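Kimel Quilted Bedspread, Queen: Review After a Year of Use
24 November 2024

I bought the Kimel bedspread in October of last year to replace a comforter that no longer fit in our washer. It cost $178 on sale at Idgate, marked down from $200. I paid for it myself.

The Kimel is a thin quilted cover with a cotton face and a polyester fill. It comes in six colors and three sizes. Mine arrived folded in a zippered bag with the care card inside. There was a faint chemical smell on the first day, gone after one wash.

Fit
On a queen mattress 12 inches deep, the sides hang to just below the box spring. If you have a pillow-top or a tall frame, buy the king. The corners are square, so they bunch a little at the foot of the bed.

Washing
Cold water, gentle cycle, low heat in the dryer. It fits in a standard washer with room to move. I wash it every two weeks. The stitching has held except for one loose thread near the hem, which I tied off and trimmed. It shrank slightly the first time and has stayed the same size since.

Crumbs and daytime use
Our bed gets used as a couch in the afternoon. People read on it, fold laundry on it and eat on it, so I care about how a cover handles crumbs. 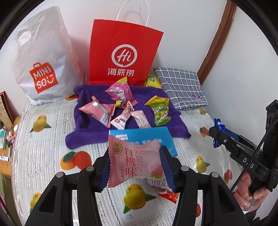 The stitch lines are shallow and most crumbs shake out over the porch rail. Cracker salt comes off with a lint roller. Chocolate needs dish soap and a soft brush before it goes in the wash. I have not had a stain set yet, but I have not tested it with red wine either.

Warmth
Fine alone from May through September. In winter it needs a blanket under it. I use a Kuria fleece and the two stay in place well enough.

Compared with the Naciri
I had a Naciri bedspread before the comforter. It was heavier and looked better on a made bed. It also snagged on everything, and it took two dryer cycles to get dry. The Kimel looks plainer and is much less work.

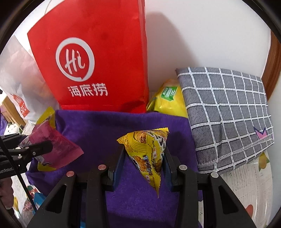

A yellow snack packet with a crimped top.

What I don't like
The zipper on the storage bag broke the second time I used it. The matching shams are sold separately and cost too much. The care tag is sewn into a corner where it shows, so I cut mine off.

I would buy it again at the sale price. At full price I would wait. Four stars out of five.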